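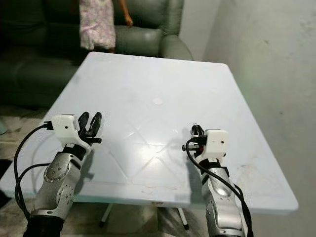

How often should the gripper fingers on a two-arm cell be re-zeroed?

Every 50 hours of running time, and again after any finger change, cable change or hard stop. The hour count is on the status page of the Drovdale controller. A cell that runs mostly light pick-and-hang work can drift less than this, but keep the interval anyway.

Before you start

You need a 2.5 mm hex key, a lint-free cloth, the feeler gauge from the Norkmont kit and the service log. Put both arms in the parked pose and press the stop button. Wait for the drive lights to go out before touching a finger.

Zeroing the fingers

1. Loosen the thumbscrew at the base of the fingers by one full turn. Do not remove it.
2. Wipe the inside faces of both fingers. Grit here reads as a false closed position.
3. Push the fingers together by hand until the tips meet. Check the gap with the gauge. If the gauge passes at the tip but not at the root, the finger is bent and must be replaced.
4. Tighten the thumbscrew finger-tight, release the stop, and run ZERO from the gripper menu.
5. Read the closed count. It should be between 66 and 71. Outside that range, repeat from step 1.
6. Do the other arm. Zero one gripper at a time, or the controller stores both values under the same address.

Cables

With the arm parked, follow each gripper cable down to the first clamp. It should hang in an open curve with no twist. Move the wrist slowly through its full range in jog mode and watch that the curve never pulls straight. A cable that has gone shiny on one side is rubbing; move the clamp down one slot.

Checking on small parts 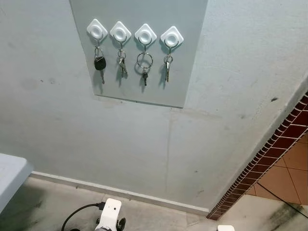 Thin metal parts are the harder test, so leave them until the block test has passed. Set grip force to the low preset. Approach from the front, close, hold for five seconds and open again. If the part turns in the fingers, the zero is off or the pads are worn. Pads are due at 600 cycles on this preset.

Log the closed counts for both arms, left first. Joyce Nzioka keeps the master sheet and wants the raw numbers, including failed tries.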